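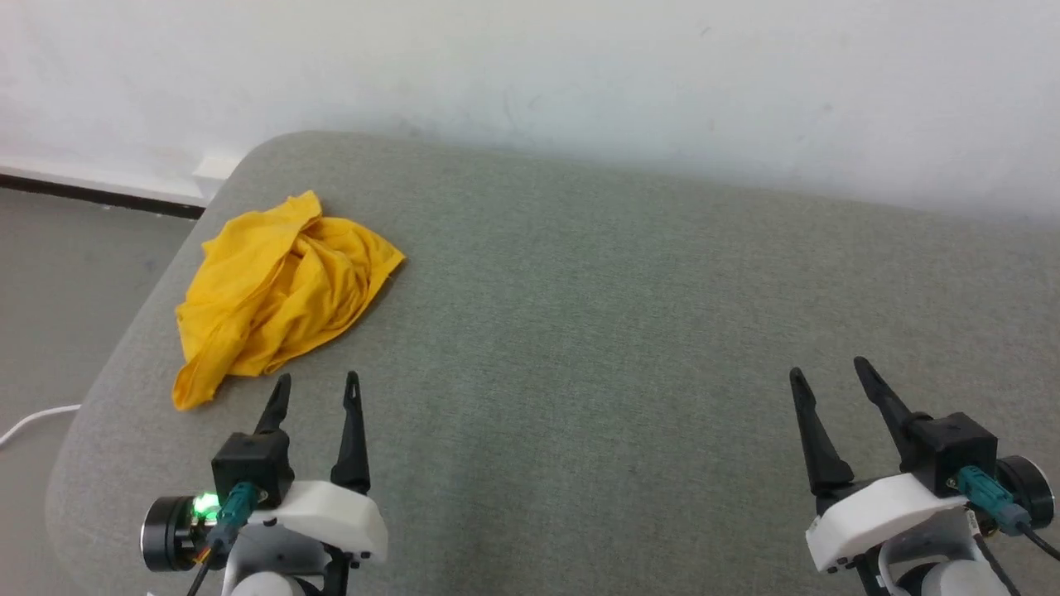
Visit report: Rullatitz upholstery works, Trurville

The Rullatitz works opens to visitors on the first Monday of each month, mornings only. I went in November, on the 9:30 tour. Places are booked by phone. Parking is behind the building, entered from the Ellwood side; the front gate is for deliveries and stays closed.

The tour covers the cutting room, the sewing floor, the padding room and the finishing room, in that order. It takes a little under two hours. Closed shoes are required. Ear protection is handed out at the door and is only needed in the cutting room, where the extraction fans are loud enough that the guide stops talking until the group is through.

Cutting

Fabric comes in on rolls and is laid out face up on long tables. Every roll is inspected before cutting, and flaws are marked at the edge with a short length of thread. The cutter plans the pieces so that the marked areas fall in waste or on a hidden side. Plain weaves give the least trouble. Anything with a stripe or a nap has to be cut in one direction, and the loss goes up accordingly.

Padding

This was the part I had come for. A seat here is built from a firm base foam, a softer top layer and a thin wadding wrap. The wrap controls the look of the edge. Too little and the corner shows a hard line through the cover; too much and it goes shapeless after a year of use. The works aims for a softly rounded front corner on most of its seats and ottomans, and there is a cardboard template for checking the radius. Sample pads are stacked by the door, and visitors are allowed to press on them. The difference between the firm grade and the medium grade is smaller than the price list suggests.

Finishing

The finishing room is where a completed seat is brushed, steamed if needed, and wiped down. The care section of the tour happens here too. It was the most useful part for anyone who already owns upholstered furniture.

The works favors grey-green and other muted tones for the covers, and bright cloths for the wiping. A golden yellow cloth left in a heap on a grey-green seat is easy to find again, and lint from it shows up at once on the fabric and can be picked off before packing. The cloths are washed without softener. Softener leaves a film, and the film transfers.

The recommended method for a finely woven cover is as follows. Vacuum first with a flat nozzle. Fold the cloth into a pad, dampen it with plain water and wring it out hard. Work from the seams toward the middle, turning the pad to a clean face after each pass. Let the cover dry completely before sitting on it. Do not leave a damp cloth lying on the seat, especially a strongly colored one, as some dyes will move. Cleaner goes on the cloth and never straight onto the cover.

Wear testing

One bench along the back wall is set up for rub testing. A strip of cover fabric is clamped flat and rubbed in sets of 1,000 strokes, then checked under a lamp for pilling. The strips from past tests are kept in binders, labeled by roll. I looked through the Welach binder, Welach being the supplier of the tighter weaves, and the pilling was light on all of the strips except one dark brown. There is also a light-fading board, with fabric swatches pinned in a south window for 365 days and half of each swatch covered. The yellows had faded the most. The grey-greens had barely changed.

Practical notes

The shop at the end sells remnants, cloths and foam offcuts. Remnants are priced by weight. Foam is cut to size while you wait, up to 110 centimeters in length, and longer pieces have to be ordered. Card payment is accepted in the shop but the tour fee is cash. There is no café on site, and the closest coffee is a 2 minute walk toward the station.

The stairs to the padding room are steep and there is no elevator. Photography is allowed everywhere except the cutting room.

I bought two cloths and a medium grade offcut for a window seat. The offcut was square on three sides and needed trimming on the fourth.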